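**Clearing a bathroom vanity top so it stays clear**

**tansyroot** (original post)

I'm trying to settle what gets to live on our bathroom counter and what doesn't. White top, white sink, chrome faucet with two short levers, light gray cabinet underneath. The top is short and everything on it shows. Two pictures first, the counter and then the sink up close.

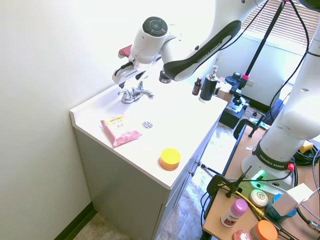
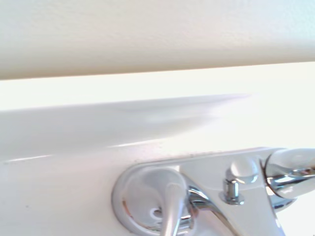 My plan so far is that the soap pump and the dropper bottle stay at the back, and the wipes and the jar with the yellow lid go somewhere else. The deodorant and the tin have been put on the side table for now. I don't want them to end up there for good.

Questions:

1. Do wipes belong on the counter or under it?
2. Is a tray worth it on a top this small?
3. What do you clean a white basin with that won't dull it? The last cleaner I used was Plonero cream and I think it was too rough.

The cabinet has doors and no drawers inside, just one shelf with a pipe running through it. That's the main reason things end up on top.

---

**gridley_ohm**

Wipes go under. If you have to open a door to get them you'll still use them. We kept ours out for a year and all that happened was the packet got splashed and the sticky flap stopped sealing.

I'd leave only the soap out. One thing. The dropper bottle can go in the cabinet too unless you use it morning and night.

---

**marlpit**

I disagree on the wipes. The reason my sink gets wiped every day is that the packet is right next to it. When it was under the sink I did it on weekends. Maybe I'm lazy, but the sink is cleaner now.

If the flap is the problem, put the packet in a box with a hinged lid. Sternonby makes a plain white one that takes a standard packet. It's 17 dollars, more than I wanted to pay, and it has held up.

---

**gridley_ohm**

17 dollars for a box to hold a packet of wipes. Use a cloth. Hang it on a hook inside the cabinet door and wash it with the towels.

---

**marlpit**

A cloth on the inside of a closed door stays damp. I've done it. It smelled by Wednesday.

---

**lowtidekitchen**

On question 2, I'd say no tray. A tray is good on a long counter where things spread out. On a short one it takes up the space you're trying to free, and then you have a tray to clean under. Water gets beneath it and leaves a ring.

If the soap pump leaves a mark, a small stone coaster does the same job.

For the basin, dish soap and a soft sponge on ordinary days. Baking soda paste now and then for the line that builds up around the drain. Rinse it well or it dries to a white film, and on a white basin you won't see the film until the light hits it from the side. Don't use anything labeled scouring.

---

**tansyroot**

Thanks. I hadn't thought about water under a tray. I'll skip it.

What would you do with the cabinet? It measures 32 inches from side to side on the inside but the pipe takes up the middle, so it's really two small spaces.

---

**hobnail_52**

Treat it as two small spaces. Left side is cleaning things, right side is things that go on your body. One bin each with a handle on the front so it slides out. I used Trirnen bins because they come narrow enough to fit beside a trap. Measure the depth at the back as well, the shutoff valves stick out further than you'd expect.

Jars with screw lids go in the front of the bin, lids up. I put a strip of masking tape on each lid with what it is and the month I opened it. I did all of mine in March and threw out more than I kept. One hand cream had separated into two layers.

The side table is your real problem, in my opinion. If there's a flat surface next to the vanity it will fill up again in a week. Either move it out of the room or decide on purpose what it holds.

---

**lowtidekitchen**

Agree about the table. Ours turned into a second counter and then I had two things to clear before I could wipe anything.

---

**tansyroot**

The table can't leave, we need it there. But I can limit it to one small bin for the deodorant and tin, and if it doesn't fit in the bin it gets used up or tossed.

---

**gridley_ohm**

Then the wipes can go in that bin too and marlpit and I can both be unhappy.

---

**marlpit**

Fine with me as long as it's within reach of the sink.

---

**quillback**

One more on the cleaner. I've used the Plonero cream for years on an enamel tub with no trouble, so I don't think it's bad in general. It depends on what the basin is made of. Some white basins are a molded top with a gel surface and those do scratch. Ceramic mostly doesn't. Tap it with a fingernail. Ceramic sounds hard and cold, molded sounds dull.

If it's already gone dull in places, Feng polish for molded tops brought mine back some, but it took two tries and the area by the drain never matched.

---

**tansyroot**

Tapped it. I'd call it dull, so probably molded. I'll stick to dish soap and give the cream away. Bins are ordered, the narrow ones, and I'll measure at the valves tonight before I open them in case they have to go back.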